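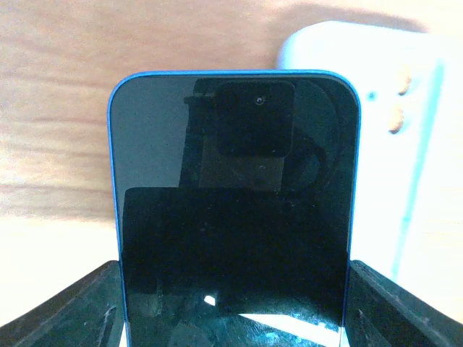

A smartphone with a blue frame, screen off.

Flondside Public Library
Device Lending: Frequently Asked Questions
Updated 27 October 2023

Who may borrow a device?
Any cardholder aged 15 or older whose account is in good standing. Borrowers under 18 must have a parent or guardian sign the lending form.

How long is the loan period?
Phones and tablets are lent for 15 days. One renewal is permitted if no other patron has placed a hold.

Can I reserve a device in advance?
Yes. Holds may be placed online or at the service desk. A device will be kept for you for two days after you are notified.

Is there a charge?
There is no charge to borrow. A late fee of 50 cents per day applies, up to a maximum of $32. Lost chargers are billed separately.

What happens to my personal information?
Patrons are asked to sign out of all accounts before returning a device. Staff erase each device before it is lent again. The library cannot recover files, photos or messages left on a returned device.

May I return a device in the book drop?
No. Devices must be handed to a staff member during open hours.

Whom do I contact about a damaged device?
Please write to Tomomi Kamata, Lending Services, or ask at the service desk. Appeals of repair charges are reviewed by Fiifi Owusu, Branch Manager, and must be received within 56 days of the notice.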